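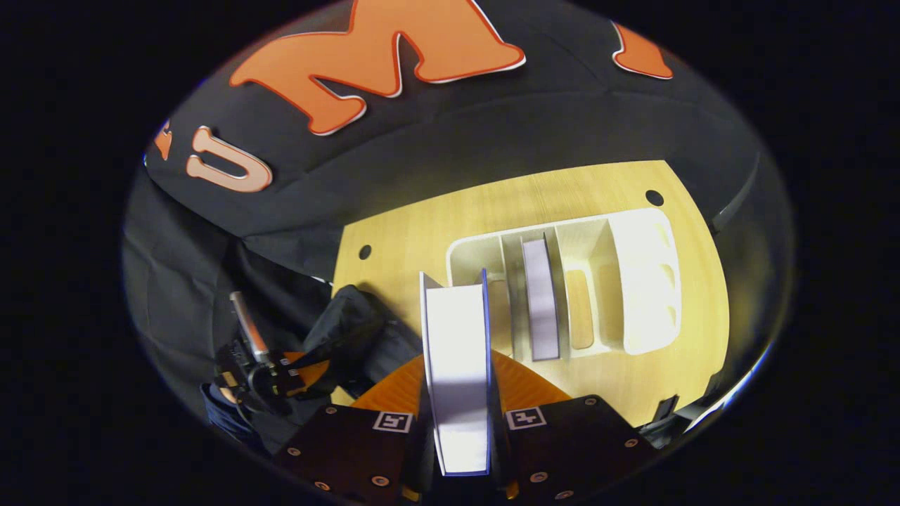
Books with purple edges and a white desk organizer on a wooden tabletop. Kindlow

December 28, the last working week of the year, has traditionally been a quiet one at the Plomberg Community Library. This winter it marks the completion of a project that began in June, when the library started preparing its new series of local history booklets for public use.

The Lanz Reading Room will reopen to visitors after the holiday break with small desk organizers on its study tables. Each organizer is a white rack with upright dividers, and the booklets assigned to a table will stand in its slots. Until now, the library's thinner publications were shelved with full-size volumes, where they were often difficult to find and easily bent.

"A slim book disappears on a long shelf," said Fabian Hollenstein, head of reader services. "Visitors asked for these titles at the desk when they were a few steps away from them. We wanted the booklets to be where people sit down to read."

The library has acquired 25 organizers for the reading room and the adjoining Erkura Room, which is used for school visits and evening classes. The purchase was paid for from the library's furnishings budget. The existing wooden tables will remain in use.

A total of 1,285 booklets have been cataloged for the two rooms. Of these, 1,000 are copies intended for reading on the premises. The remainder may be borrowed under the usual terms with a valid library card. The loan period is unchanged, and items may be returned at the main desk or through the outside book drop.

Visitors are asked to return reading room copies to an organizer on the same table when they have finished with them. Booklets should be placed upright, with the spine facing the reader. Larger books, folders and personal papers should not be left in the slots. Staff will check the tables each evening before closing.

The series covers the town's mills, its schools, the former rail line and the history of several neighborhoods. Further titles are in preparation, and five are expected to be added in the coming year. Residents who hold photographs or family papers relating to these subjects are invited to contact reader services.

The reading room will keep its regular opening hours. Groups wishing to use the Erkura Room should continue to reserve it in advance at the main desk.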